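Filed under: Trackside Timing, Owner Guides

Wevel Lap Timer, Section 4: Fitting the transponder and getting a first lap

By this point the receiver should be charged and the box should be in the recycling. If you skipped Section 3, the receiver will let you know by doing nothing.

You will need the transponder, its bracket, the two long screws, a clean rag and a car that is switched off.

1. Pick a spot low on the car with a clear view of the ground. Carbon fibre and sheet metal both block the signal. So does the spare set of plugs you keep meaning to move.

2. Wipe the surface and hold the bracket against it. The arrow points down at the track. A surprising number of Sosance owners have timed the sky.

3. Fit the two long screws and tighten by hand. The short screws are for the receiver stand and will feel fine until the first kerb.

4. Clip in the transponder. Keep it at least 15 cm from the exhaust.

CAUTION: Do not fix the transponder with tape, cable ties or optimism. Scrutineers take a dim view of all three, and a loose unit at speed becomes the problem of the car behind.

5. Switch on the receiver and wait for the steady tone. A broken tone means it is still looking.

6. Enter the four-digit pairing code. The factory code is 0764, and the leading zero matters. Change it before a race meeting, or you may go home with a Debnath Cup driver's lap times. They will be better than yours, and you will have to give them back.
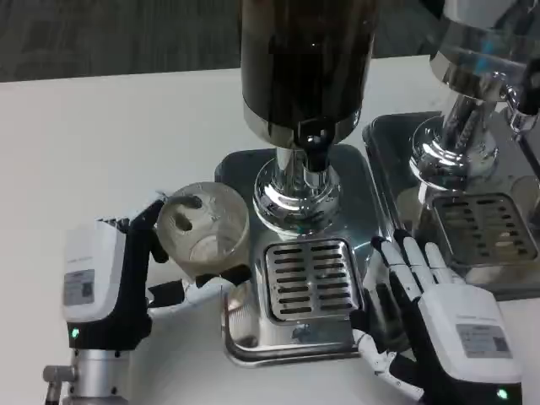
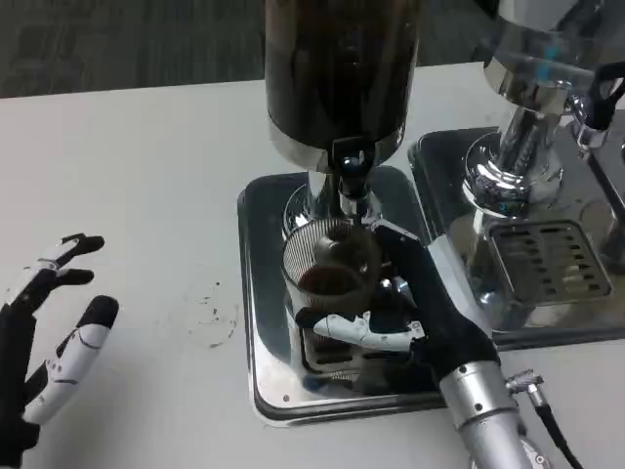 Figs 7 and 8. White tabletop, dark cylinder, bright metal collar.

7. Stand the receiver level with the start line, within 200 metres of it, on the pit side. The aerial goes upright.

8. Choose your circuit from the list. Vundwood appears twice, as Long and Club. Choosing Long while driving Club will not make you slower, but the sector times will be nonsense.

9. Drive one complete lap. The out lap does not count, however well it went.

NOTE: Any lap under 37 seconds is thrown away as a false reading. Kart users can lower this limit under Settings, Short Circuits.

If no lap appears

- Check the arrow (step 2).
- Check the arrow again, this time by looking at it.
- Move the receiver clear of pit wall fencing and parked transporters.
- Hold the reset button until the tone stops, then repeat from step 5.

Stored laps survive a reset, including the one where you missed the chicane. To delete single laps, see Section 6.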